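Folding Laundry with Grippers: Tips from a Few Weeks with the Nalness Pair

Posted August 5, 2019

Several of you have written since May to ask whether I was still getting on with the Nalness hand grippers, and whether the rental is worth it for somebody who mostly wants to record folding and tidying for a home robot to learn from. The short answer is yes, with some grumbling, and the long answer is everything below, so put the kettle on!

For anyone who missed the first post, Nalness rents the grippers out in pairs for 89 dollars a month, or you can buy the pair for 1300, which made me swallow hard. You squeeze the handle, the fingers close, and the thing records how you did it. When you've finished a batch you send it off, and they train the folding program on it. I went through the Grirnbridge branch, where Sylvain Barbier looked after me very kindly and answered more emails than he should have had to.

Fold on the bed, at least to start with

I began at the kitchen table and gave up on it the same afternoon. The table is slick, and every towel I pinched slid along behind my hand like a dog that wants to go home. A bed is much friendlier. You want something flat and a bit grippy over the mattress, so that the cloth stays where you put it and the fingers can get underneath an edge without digging into the bedding. A woven mat is lovely for this. A tightly pulled cotton blanket will do, but a fluffy comforter is hopeless, and I say that as a person who tried it twice.

Push your finished stack well over to one side before you begin the next piece. The grippers stick out farther than your own fingers do, and for the first week I kept knocking over my own good work with my elbow (and once with my chin, don't ask).

Two people go faster

If you can talk somebody into it, sit together on the same side of the bed and take a gripper each. We got into a nice rhythm once we stopped both reaching for the same towel. Agree on who is doing what before you start, keep your pieces apart, and leave the mat between you clear enough to lay the next thing down. Daylight from a window helps a great deal with dark clothes, which otherwise turn into one big lump where you can't find the hem. Navy and black are the worst offenders in our basket.

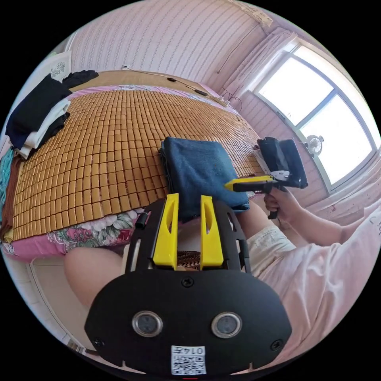
Pinch the fold, not the corner

With bare hands I always pick up a towel by the corners. With the grippers I had to unlearn that. Take hold an inch or two in from the folded edge, where there are a couple of layers, and squeeze gently until you feel the fingers meet the cloth. Lift slowly. If the towel droops on one side, set it down and try again a little nearer the middle. Slow and dull is what Nalness asks for in the booklet, and after a hurried batch of mine came back marked unusable, I believe them.

Start with hand towels, then T-shirts, then trousers. Leave fitted sheets for another life.

Look after the fingers

Lint gets into everything. I wipe the fingers with a barely damp cloth every 12 pieces or so, then dry them, and I do the little round windows with the same soft cloth I use for my reading glasses. No window spray, please. Store the pair with the fingers open, in a shoebox with an old pillowcase around them.

How it compares

My sister-in-law has the Clasix kit, which is lighter in the hand and comes with a nicer case, but the squeeze is stiffer and her thumb was sore after one basket. Rowbotham will lend you theirs free if you promise 40 hours of recordings, and that is a great deal of towels! For a household that does two or three loads a week, I would rent the Nalness for a month first and see how your wrists feel.

A last thing on wrists: stop when they ache. I do one basket, have my coffee, and put the clothes away by hand.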